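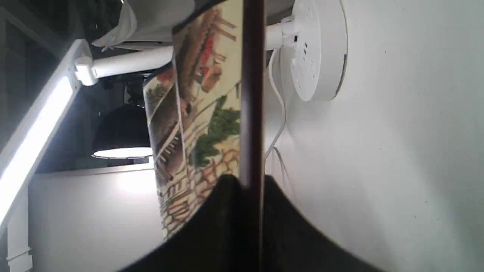 ## 4.2 Separating camera-fixed and scene-fixed regions

Figure 2 gives two frames from the same site, the first placed ahead of this section and the second after the description of the mask. Both were taken by the gripper-side camera, and both share a problem that the matching stage of Jernaline inherits. Part of the image moves with the camera, and part of it belongs to the room. A feature tracker that does not know the difference will report that the camera is standing still whenever the camera-fixed part has the stronger texture or the sharper edges.

In the first frame, two black curved shapes rise from the bottom edge on either side of a dark reddish-brown vertical element. We label the shapes as candidate finger regions. The vertical element is harder to label. It spans the full height of the image, its border against the printed panel is sharp, and on the other side is a plain off-white wall with almost nothing to track. A single frame does not decide whether such an element is carried by the gripper or stands in the room, and we make no attempt to decide it from appearance.

The mask is instead built over time. For each recording we compute dense flow between neighboring frames and fit one global rotation and a piecewise depth field. Pixels whose flow stays near zero while the fitted rotation is large collect votes for the camera-fixed class. Pixels that follow the fit collect votes for the scene-fixed class. Pixels on low-texture surfaces, such as the wall on the right side of the first frame, collect no votes at all and are left unassigned. This third class is needed. An early version of the method forced every pixel into one of two classes, and it assigned large blank walls to the gripper in nearly every recording that contained them.

Light sources need their own rule. The glowing strip on the lamp at the left of the first frame and the lit disk on the underside of the pendant lamp behind it are both areas where flow is poorly defined in the interior and well defined at the border. We discard the interior of any saturated region and keep the border only if it agrees with its unsaturated neighborhood. Glossy surfaces on the gripper side are the opposite case. A highlight can slide over a part that is itself fixed to the camera, and the slide looks like scene motion. The vote is therefore weighted down where the brightness changes faster than the surrounding edges move.
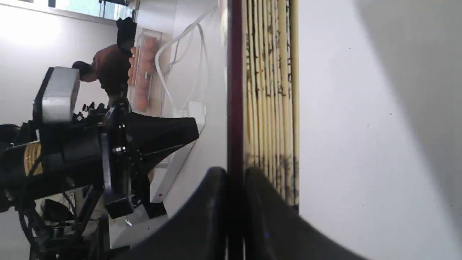 **Segura Working Group on Wrist-Mounted Vision**
*Hirora Laboratory, Markport*

The second frame adds a robot arm assembly, seen side-on in the left portion of the image, with a person partly hidden behind it. Neither belongs to the static background in the sense used by our fit. The arm assembly is large, mostly black and rich in small edges at the brackets and fasteners, so it attracts many keypoints. If it moves on its own between two frames, those keypoints form a consistent group and can outvote the room. The same is true, to a lesser degree, of the person.

We handle this with a second pass. After the camera-fixed mask has been removed, the remaining keypoints are grouped by motion, and the group with the widest image coverage is taken as the room. Coverage is measured by occupied grid cells. Raw keypoint count was tried first and fails on images of this type, where a compact mechanism may carry more corners than the whole wall behind it. In the second frame the useful cells lie mostly near the center: the egg carton, the white cables above it, and the stained lower ends of the bamboo bundle. The bundle is also a source of error. Its sticks are packed side by side in parallel strips, and a descriptor taken on one strip can match the next with little penalty. We accept a match on such a texture only when the strip pattern and the mottling agree, a check that costs little and is skipped everywhere else.

Camera roll is a further difficulty. The person and the arm appear sideways, so any prior that expects gravity to point down in the image is wrong for this frame. Jernaline uses no such prior in the mask stage. Descriptors are computed with an estimated local orientation, and the grid used for coverage is rebuilt for each frame.

### 4.2.1 Evaluation of the mask

The test set contains 2356 frames from 13 recordings. Camera-fixed regions were outlined by hand by 2 annotators working separately, and a pixel was scored only where the outlines agreed. Unassigned pixels were counted as errors if they fell inside an agreed camera-fixed region and were ignored elsewhere.

The voted mask was closer to the hand outlines than a fixed template in all but one of the recordings. The exception contains a long stretch with little wrist rotation. Few votes accumulate there, and the mask stays small until the motion picks up. The template does well on the same stretch for the simple reason that the fingers hardly change their opening. Merging the two – template at the start, votes once enough rotation has been seen – removed the gap, and this merged form is used in the rest of the paper.

Most of the remaining errors lie along thin vertical structures between the fingers. The boundary of such a structure is narrow compared with the flow window, so votes from the wall next to it leak in from one side. A smaller window reduces the leak but makes the flow noisier on the fingers themselves. We kept the larger window and added a one-sided vote at strong straight edges, with each side of the edge counted separately. The change helped most on images with a blank surface on one side and a printed or patterned surface on the other, as in the first frame of Figure 2.

Scoring by frame also hides how errors are spread in time. A mask that is wrong for a short run of frames can do more harm to the pose estimate than one that is slightly wrong throughout. Section 4.3 therefore reports drift of the estimated camera path, using the merged mask and the coverage-based room group described here, with the unassigned class passed to the pose solver at zero weight.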